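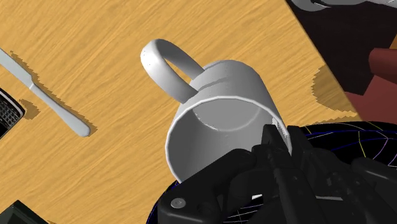 Render: Jirkix

Last updated: January

Hi all,

Sandro Marras asked me to keep these updates short, and I promised I would, so let's see how far I get. This one covers the fall and the holidays for the old-timers hockey history project, the one Tillik is paying for through the end of the season.

The big news first – the Pasichnyk boxes are in! The family had been going back and forth on whether to lend them or give them to us outright, and in the end they went with a loan for 2 years. I'm happy with that. It's mostly game programs and scorebooks from the senior league, plus a stack of letters between the coach and a goalie who kept threatening to quit and go work at his brother's garage. (He never did quit, as far as I can tell from the rosters. I'm still reading.) Everything is sorted by season now except the letters, which he almost never dated.

We set out to scan 100 programs before the new year and we made it, with the last few done on the afternoon we closed for the holidays. The early ones were slow. The staples had rusted into the paper and each had to come out by hand before a page would lie flat. The later ones went a lot faster, and I've kept the rusty ones apart in case we want to put them on display.

Interviews are where we're behind. I told you in the fall we'd have six former players on tape by now and we have four. One moved down south to be near his daughter and we haven't found a time that works, and the other would like to wait until his hip is better, so I'm not going to push him. The four we did get are wonderful. Two of them played on the same line and remember the same playoff game completely differently, right down to who scored the winner, and the scorebook for that night gives it to a third guy! I'm going to use both versions in the write-up and print the scorebook page next to them.

On money, we're a little under on travel and a little over on supplies. The acid-free folders cost more than the quote I gave you, and I ordered extra boxes when I saw the condition of the old ones. I'd like to move what's left in travel over to supplies if that's okay with you. The full sheet went to Sandro with the receipts. Transcription is on budget so far, but those two linemates talk over each other a lot and the typist has asked for more hours on that tape.

The Sunon rink has offered us the hallway by the skate rental for the spring exhibit. It's a good spot, lots of parents standing there with nothing to do, but the light is poor and the wall has a heating pipe running along it, so I'd only hang copies there and keep the originals with us. I need a yes or no from you before I answer them, and they'd like to hear by the end of the month.

Still to do before the next report:
- the two missing interviews, by phone if we have to
- captions for the team photos (we have names for most of the back rows, hardly any for the front)
- finish reading the goalie's letters
- a layout for the hallway, if you say yes

Call me any time after 4, I'm usually at my desk by then.

We use cookies to improve your visit. Accept | Manage settings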